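Trunden Community Help
Toys, Games and Play Equipment

Replacing cards missing from a flip-card guessing game
Posted May 17, 2026

Our residents' association maintains a lending collection of board games, and a blue flip-card guessing game with cartoon characters has come back with gaps in the bottom row. The frames themselves are sound. I should be grateful for advice on whether the game may still be lent, and on how substitute cards ought to be made. The replacement fund stands at 63 for the remainder of the period, so a second copy would be difficult to justify before July.

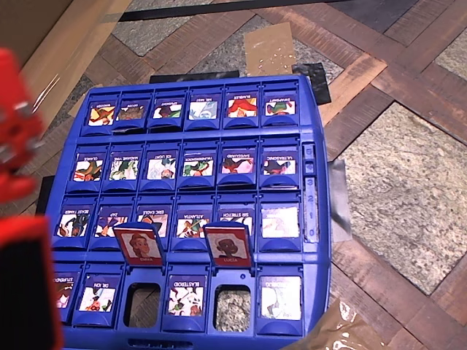

Should the two players' boards carry the same characters?

They should match exactly. A question such as "Does your character have red hair?" works only when both players are choosing from the same set.

Answers

Answer 1 (reply from the Cerkik Toy Library)

The game may be lent with cards missing, provided that the same characters are removed from the other board and from the draw pile. Put the spare cards in an envelope marked with their names and keep it in the box.

For substitutes, we scan the matching card from the other board and print it at full size on stiff card. Measure an original before cutting — a card that is slightly too wide will bow and may spring out when the flap is lowered. Name labels should be copied with the same spelling, as younger players often rely on them. Our collection holds 1,548 items and we have used this method for several sets without complaint.

Answer 2

Try the exchange shelf at Fornia. They had odd game parts last time I went, although I did not look for cards.

Answer 3

I would support the first answer, with one addition. Please amend the contents slip inside the lid on the day the cards are withdrawn. Yusof branch did not do so, and borrowers were asked for cards that had been absent for two loans. Ordinary paper glued to cereal box card is adequate in the meantime, but it frays at the corners.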